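Five days with the Trana kit

27/11/2018

I have been wanting to get my hands on the Trana since February, when Eoin Horgan first sent me a link to it and I read the whole spec page on my phone in a parking lot. It's a gripper kit for small robot arms: two fingers, a wrist mount, a little camera that sits right behind the fingers, and the software to tie it together. A company called Flatel sells it, and they lend out demo units for 5 days if you ask nicely and fill in a form. I asked nicely!

The meeting room

Our lab bench was taken all week, so Shazia Bajwa booked us the big meeting room and we moved in. I recommend a long table for this kind of thing. You spread out, you can get at the cables from either side, and you aren't forever moving somebody's coffee. One power strip did for everything we had going, which pleased me more than it should have.

Setup was quick. The mount takes 2 screws, the camera cable clips along the wrist, and the software (it's called Cindow, and no, I don't know why) found the gripper on the first try. I've used kits that cost three times as much and took a full afternoon to say hello. The one snag was the printed guide, which has the finger calibration on the page after the bit where you need it. Read ahead.

What I liked most on day one was the camera view. It's wide, much wider than I'm used to at the wrist, so when you lift the arm you get the table, the chairs, the whiteboard and the ceiling lights all in one go. Handy when you're steering by hand and have lost track of which way you're pointing.
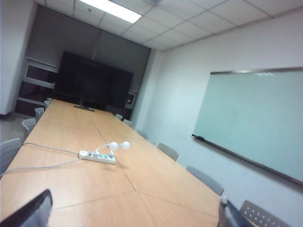
Up close

Wide is lovely until you want to pick something up, and this was my big question going in. A lens that takes in a whole room usually gives you mush when the fingers are almost touching something.

So, a fair report. Very close, it's soft. On a dark gray container, I could follow the rim and make out the slot just under it, but the edges had no bite to them, and the bright top washed out to plain white. Dark plastic under strong light is a mean test for any small camera, and I'd still like an exposure setting I can lock. Cindow has one on its wish list, according to the release notes.

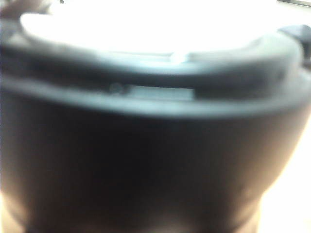 For lining up a grasp, though, I think that's enough to work with. You care where the rim is and how it curves, and you can read both. Shazia, who has a lot more patience than me, wanted to try our own edge finder on the saved pictures, and we had 252 of them by the end of the loan. She's still going through them, so I'll post her numbers once she's happy with them.

The fingers themselves are a joy. They have a bit of give, they swap out with a quarter turn, and the closing speed is adjustable in small steps, so you can creep up on something instead of snapping at it. I spent most of one evening just playing with that slider.

Price and the rest

The quote we got was $1139 for the full kit, with a spare set of fingers thrown in. That's real money for a group our size, but the camera and the mount alone would eat a good part of it if we built our own, and then there's the time. Eoin still prefers the Mac an tSaoi gripper – he likes the stronger squeeze, and he's right that it's better for heavy stuff. We hardly ever lift heavy stuff.

I've put in the request. If it goes through I'll write up the calibration steps in the right order, and if anyone reading has run the Trana on an arm with a longer reach, please leave a comment, I'd love to know how the cable holds up.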